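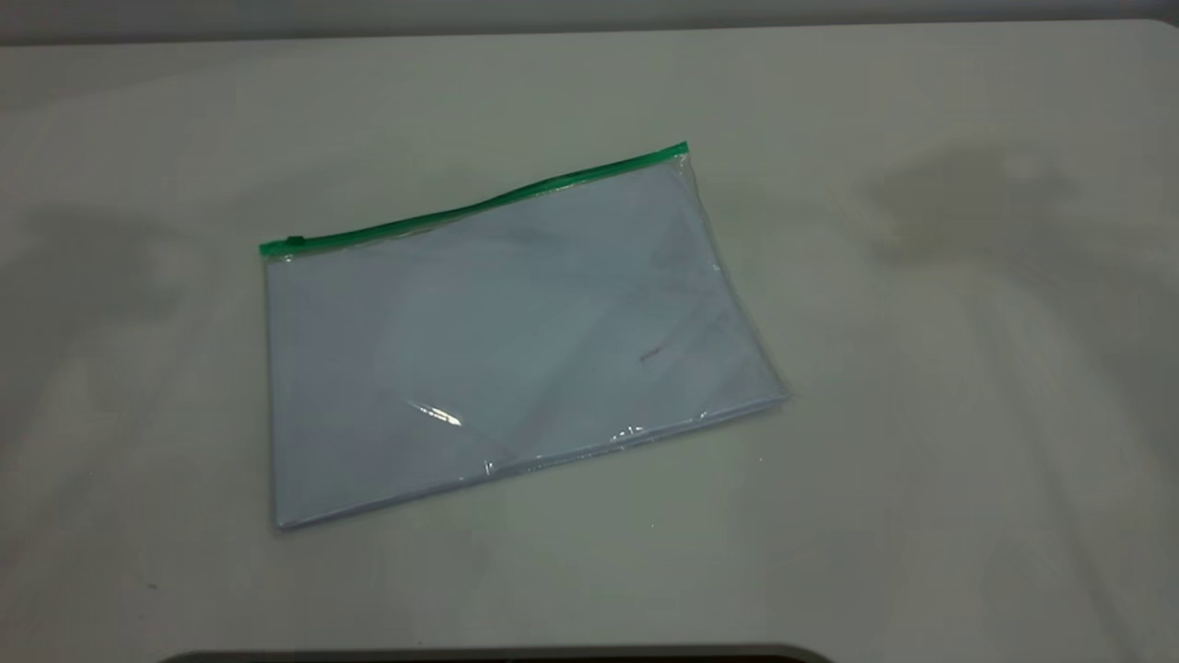
One reader wrote in to say that a zip is only as good as its last tooth, and that I'd been far too kind to the plastic sort in the old version of this article. Fair enough! I've rewritten a good chunk of it.

Zip fastener

A zip (zipper, if you're American) is a way of closing two edges by pulling a slider along them. I love them, and I've mended more than I care to remember, mostly on tents and school bags.

How it works

The slider has a Y-shaped channel inside. Pull it one way and the two rows of teeth are pushed together at just the right angle to lock, pull it back and a little wedge prises them apart. That's the whole trick, and I still find it pleasing.

Main kinds

Metal zips have separate teeth clamped on to a cloth tape. They're what you get on jeans. Coil zips use a long spiral of nylon or polyester sewn or woven to the tape, and they bend round corners nicely, so you see them on luggage and tents. Moulded plastic zips have chunky teeth and turn up on anoraks.

Then there's the press-to-close sort, with no teeth at all, just a ridge that fits into a groove. Some have a slider and some you run your thumb along (I always miss a bit near the end). Pencil pouches and document wallets may have either these or a coil zip, often in a bright colour against clear plastic.

Wear and mending

My local repair stall in Wistlow put 808 zips through its hands one year, and most of them needed only a new slider or a squeeze with pliers. Squeeze gently, a bit at each side, and try it before you squeeze again! A stiff metal zip can be rubbed with a candle stub or a soft pencil. The Encombe stall swears by soap, which works too, but I find it gathers fluff.

If a coil zip pops open behind the slider, the slider has probably worn loose. Missing teeth near the bottom can be stitched over, and you lose a centimetre or so of opening.

See also: buttons, hook and eye, press stud

Last edited Friday, March 23, 2018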